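Bredska opens its spring cleaning season with a promise to leave your drawers alone

WELLBERG – Bredska, the household cleaning service that has been tidying up after Wellberg for longer than it cares to admit, today announced the Plain Sweep, a one-visit floor service for people who would like clean floors and no advice.

The Plain Sweep covers floors, corners and the strip along the baseboards where crumbs go to retire. It does not include folding, sorting, labeling or a conversation about whether your old sweaters still make you happy. Customers who want that conversation are free to have it with a relative.

The service grew out of a survey sent to 1,464 Bredska customers last year, of whom 609 replied. The most common request was for a shorter visit. The second most common was for the company to stop sending surveys, and Bredska has taken both to heart.

Each visit lasts 30 minutes. Crews bring their own supplies and start in whichever room the customer is least proud of. Shoes come off at the door, and radios stay at a volume the downstairs neighbors can live with.

Bookings are open now for homes in Wellberg and Sastulside, including the apartment blocks on Kapoor Street, where the company would like to remind residents that the elevator is still out and that its crews have noticed. The first 700 households to book will get a second visit in August at no charge, by which time the crumbs should be back.

Existing monthly customers don't need to do anything. Their floors are already included, and their prices stay where they are until the end of the year, when Bredska expects to write another of these announcements in a more apologetic tone.

Bookings can be made by phone or at the Sastulside office, which opens at 8 a.m. and answers the door shortly after. 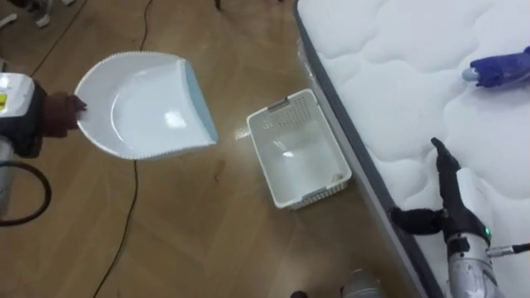
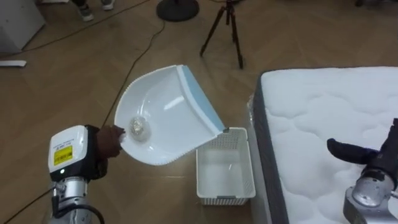

Floor work with a white dustpan. Photos: Bredska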